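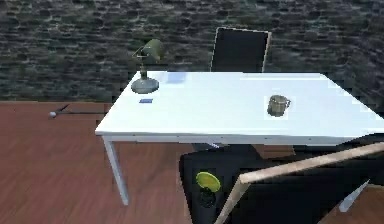
*Desk render with the green lamp, white top.*

# tisix-lamps

Catalog of secondhand desk lamps, plain CSV plus notes. Started as my own shopping list, got out of hand.

Last edit: Jan 30, 2025

## What's in it

- `lamps.csv` - 296 rows, one lamp per row
- `shades.csv` - glass and metal shades sold on their own
- `notes/` - longer stuff, mostly wiring and where the seller was wrong

Columns: id, maker, style, shade_color, stem, base, height_cm, cord, price_paid, price_asked, source, remarks.

Blank means I don't know. Zero in price_paid means it was a gift. Please don't "fix" the zeros.

## Where it came from

Most rows from the Dramham flea market, typed in from my notebooks. The rest from Etelka Szekeres, who handed over her old shop ledger from Mészáros. Her handwriting is good, my typing less so. Ledger rows start with M.

Prices are in whatever the seller wrote. No conversion. I tried it, gave up.

## Style names

Sellers call anything with a green shade a banker's lamp. I use `banker` only if the shade is a long hood over a stem. Everything else is `desk_other`. Clip-ons are `clip`. Gooseneck is its own thing.

shade_color is by eye, daylight, no chart. Olive and moss are probaly mixed up in the older rows.

## Known problems

- Height measured to the top of the shade in my rows, top of the stem in the M rows. Don't compare them.
- 2 ids used twice. Fixing means renumbering, not yet.
- "Fenus" in the maker column is a sticker found under the base. Might be the shop and not the maker.
- Accents broken if you open it in old spreadsheet programs. Use UTF-8.
- cord says `ok` when it looked ok. Not a safety check!! Get old wiring tested before you plug it in.

## Not included

Floor lamps. Ceiling anything. Photos from sellers, not mine to share.

## To do

- shades.csv needs a fitter size column
- finish the second ledger, stopped at September
- split remarks, its a mess

## Use

Do what you like with it, credit is nice. Not a price guide. One lamp went for 700 and that row pulls every average up, so use the median.

---

Comments

**pelmet_k**
Is M100 really brass? I have the same one and it's plated, magnet sticks.

**tisix**
ledger just says brass. will mark it unsure

**oldcord**
Any chance of a bulb socket column? Half of mine came with the wrong one.

**pelmet_k**
+1 for sockets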